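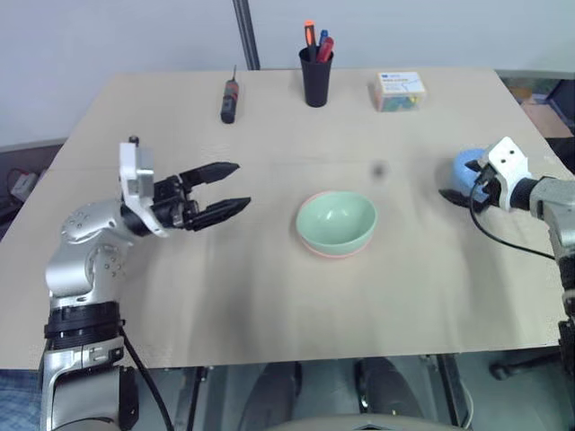 Quick notes on looking after work surfaces. Wood, laminate, painted board, whatever you've got. Started as a list taped inside the cupboard door, got too long for the door.

## Everyday wipe

- Warm water, drop of dish soap, wrung-out cloth. Wrung out properly. If it leaves puddles it's too wet.
- Second cloth, plain water. Soap film is what makes a clean table look streaky.
- Dry it. Old cotton T-shirts are better than paper towels. Cut off the seams first, they drag.
- Always wipe the long way. Round and round just moves crumbs to the middle.

No all-purpose spray on oiled wood. Did that for a year on the Osby table and had to sand it back.

## Seams and joins

Where boards meet is where things go wrong. Flour, sawdust, sugar, glue crumbs, all of it ends up in there. Then it gets damp and swells.

Wooden toothpick or the edge of an old loyalty card. Not a knife! Run it along, vacuum with the brush on, then a barely damp cloth folded over the card. Leave overnight before you seal anything.

If there's a gap you can fit the card into, fill it. Clear silicone for kitchens, wax stick for a bench. Masking tape both sides, thin bead, smooth with a wet finger, pull the tape right away while its soft. Wait till it's set and you'll tear the edge.

## Scuffs

Try in this order, stop when it works:

1. Dry microfiber, firm rub.
2. Pencil eraser, the white kind. Does most black marks.
3. Baking soda and water, thick like toothpaste. Fingertip, light pressure, rinse well.
4. Rubbing alcohol on a cotton ball. Laminate only. Takes the finish off shellac in seconds, ask me how I know.

Melamine sponges work but they're sandpaper really. Gloss goes dull and stays dull. Keep them for the underside.

## Water rings

White ring = moisture in the finish, usually fixable. Dark ring = it got to the wood, get the sander out.

For white ones: dry cloth over the ring, iron on low, no steam, few seconds at a time. Lift and look. Repeat. Mayonnaise left on for an afternoon works too, smells like lunch. Remigiusz Kozłowski swears by plain petroleum jelly overnight and his tables look better than mine so there you go.

## Sticky stuff

Price labels, tape residue, that gray gunk from old rubber feet. Hair dryer on medium, peel slowly from a corner. Cooking oil on what's left, give it ten minutes, then dish soap to get rid of the oil. Dried wood glue: put a damp rag on it, wait, lift with a plastic scraper. Super glue: leave it alone till you can get acetone, test somewhere hidden, and never on laminate with a printed edge.

## Oiling

Bare or oiled wood only. If it's sealed the oil just sits there going tacky.

- Clean, dry, sand lightly with 240 grit. With the grain.
- Thin coat. Thinner than that.
- 16 minutes, then wipe off everything that hasn't soaked in. I set the stove timer or I forget.
- Second coat next morning. Third if it still looks thirsty.

I use Fikholm hardwax on the bench and plain mineral oil on anything that touches food. A 248 ml tin did the bench and both stools with a bit left over.

**Oily rags:** linseed and hardwax rags can catch fire by themselves if they're balled up. Lay flat outside to dry, or soak in water and put in a lidded metal can. Don't skip this one.

## Stopping damage in the first place

Cork mats under anything heavy. Felt dots under lamps, replace when they get gritty, gritty felt scratches worse then no felt. Scrap of hardboard for cutting and drilling. Baking tray under paint cans, with the lip up.

Front edge takes the most wear. Belt buckles, mostly. Strip of painters tape along it when you're doing a long job.

Keep the table out of hard sun if you can or move things around on it every few weeks. Otherwise you get a nice pale tabletop with a dark rectangle where the toaster was. August is the worst.

## What's in the bucket

Two cotton cloths, one microfiber, toothpicks, white eraser, baking soda in a jar, plastic scraper (Dudek, the yellow one), small brush, masking tape. Alcohol and acetone live on the high shelf, not in the bucket.

Still to add: stone counters, candle wax. Need another jar of baking soda too.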